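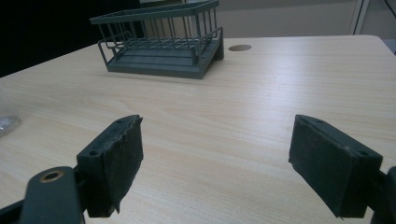 Nicanor Gallardo: A mí lo que me preocupa del kit son las almohadillas. Si hay que cambiarlas cada dos por tres, el precio que nos ha pasado Sovwood se queda corto, y eso conviene apuntarlo en la lista antes de firmar nada.

Apuntado, Nicanor, va en el punto 3. Y ahora sí, os dejo la lista completa de la revisión de la pinza de mano Cekden, el kit que nos ofrece Sovwood para las tareas de cocina y fregadero. La he rellenado yo (Leandro) con Vimala Annamalai al lado cantándome los puntos, así que si encontráis alguna errata, a medias. Los comentarios van como me salieron, que luego los paso a limpio y pierden la gracia.

LISTA DE REVISIÓN PREVIA A LA COMPRA
Equipo: pinza de mano Cekden, dos dedos
Número de orden en Gestar: 2904
Revisa: Leandro Vallejo
Valores: Correcto / Con reparos / No apto / Pendiente

1. Documentación

1.1 Manual en español. Con reparos. Viene, pero la parte de mantenimiento está traducida a trompicones y hay un párrafo que le he tenido que leer tres veces a Vimala para que entre los dos sacáramos algo en claro.

1.2 Hoja de despiece con referencias. Correcto. Muy buena, por cierto! Cada casquillo y cada tornillo con su código, ojalá la hubiera traído así el equipo de Wojcik.

1.3 Condiciones de garantía. Pendiente. Sovwood dice que las manda en julio junto con la oferta definitiva. Hasta que no las tenga delante no marco nada.

2. Estructura y articulaciones

2.1 Brazos sin grietas ni rebabas. Correcto. He pasado el dedo por todos los cantos (con la pinza quieta, claro) y no engancha nada.

2.2 Casquillos de los brazos bien asentados. Correcto. Son los anillos de color latón, se localizan enseguida. Ni bailan ni sobresalen.

2.3 Tornillos de los dedos apretados. Correcto. El destornillador que trae el kit es flojito, yo usé el mío.

2.4 Holgura lateral con los dedos abiertos. Con reparos. Hay un pelín de juego. El manual lo admite y para lo nuestro vale, pero lo quiero volver a medir cuando lleve un mes de trote.

2.5 Riesgo de pellizco en la articulación. Con reparos. Con manga ancha hay que ir con ojo. Pido que pongan una pegatina de aviso en la zona, que cuesta céntimos y evita disgustos.

3. Almohadillas

3.1 Estado de la superficie. Con reparos. La izquierda está deshilachada por el borde y la derecha aguanta mejor, aunque también tiene una esquina tocada. Es una unidad de demostración y no sé cuánta caña lleva encima, así que no quiero ser injusto, pero en una unidad nueva esto sería un no.

3.2 Adherencia al bloque. Con reparos. Mismo lado, mismo problema. Antes de cada turno habría que mirarlas, y si hay una lengüeta suelta, fuera y se pone otra.

3.3 Repuestos. Pendiente. El paquete que ofertan es de 200 juegos, que me parece una barbaridad para un taller como el nuestro. He preguntado si lo parten. Nicanor, aquí tienes tu respuesta a medias – en cuanto me digan precio por juego suelto lo añado.

3.4 Limpieza. Correcto. Paño húmedo y a secar al aire. Nada de estropajo, eso sí, que levanta la fibra.

4. Prueba de agarre

4.1 Recipiente alto de plástico transparente. Es la pieza que más miedo me daba, por lo liso y porque lo llevaba con utensilios dentro. El manual pide agarrarlo por el cuerpo, con los dos dedos a la misma altura y cerrando despacio, y así lo hicimos.
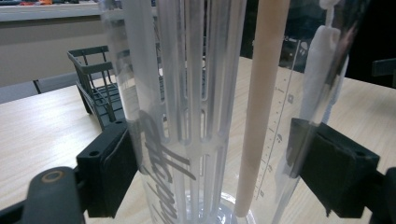 El punto se queda en Correcto, con una nota: cerrar de golpe no, jamás, que el plástico fino cede y te llevas un susto. Vimala propone marcar en el suelo el sitio donde se coloca quien maneja la pinza, para que no haya nadie a menos de un brazo. Me parece estupendo y lo añado como condición.

4.2 Agarre con la almohadilla húmeda. Pendiente. No lo probamos y no quiero suponer. Esto es para fregadero, así que sin este punto no hay compra que valga.

4.3 Fuerza de cierre. Correcto. La ficha del vendedor da un máximo de unos 200 gramos por dedo en el modo suave. Va sobrado de delicadeza y justito de fuerza, tenedlo en cuenta quienes queríais levantar ollas con esto.

4.4 Suelta del objeto. Correcto. Abre parejo, sin tirones. Me gustó mucho, la verdad.

5. Puesto de trabajo

5.1 Mesa estable y despejada por delante. Correcto. Queda sitio de sobra para maniobrar con los dedos abiertos.

5.2 Objetos de la mesa apartados de la trayectoria. Correcto. El escurridor va al fondo y lo demás a un lado. Si alguien prefiere el escurridor más cerca, que lo hable antes conmigo, porque el codo llega hasta ahí.

5.3 Pasacables. Con reparos. Nada de dejar cables colgando por el borde si se pueden llevar por el pasacables. 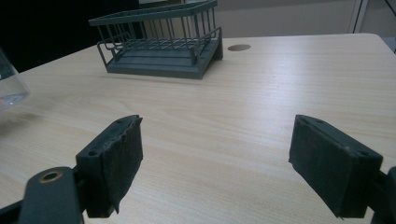 Puesto de prueba: dedos abiertos, escurridor al fondo y pasacables a su derecha.

5.4 Iluminación. Correcto. Luz pareja sobre el tablero y sin zonas que obliguen a agacharse para ver el agarre.

6. Comentarios recibidos

Bello Obi: Yo pediría que la revisión de almohadillas quede por escrito y con firma. Si lo dejamos en «échale un vistazo», a la semana no lo hace ni el que lo propuso.

Totalmente de acuerdo, Bello, lo meto como hoja aparte.

Florencio Ortuño: ¿Se ha comparado con la de Wojcik? Aquella pesaba más, pero las gomas duraban.

Comparada sobre el papel, Florencio, todavía no en la mesa. La de Wojcik la tenemos en el armario, código 1409, y en cuanto encuentre los adaptadores (¿alguien los ha visto?) le paso esta misma lista punto por punto. De memoria te diría que la Cekden cansa mucho menos la muñeca, y que en gomas gana la otra.

7. Resultado

Apto con condiciones. Para que yo firme faltan la garantía, la prueba en húmedo, el precio de las almohadillas sueltas y la pegatina de aviso. Lo de los tres párrafos del manual lo puedo perdonar si nos dejan corregirlos nosotros – Vimala ya se ha ofrecido y tiene más paciencia que yo.

Mientras tanto la pinza se queda con la etiqueta amarilla y sólo la usamos Vimala y yo. Si alguien quiere probarla, que me busque por la mañana antes de las diez y le enseño el cierre suave.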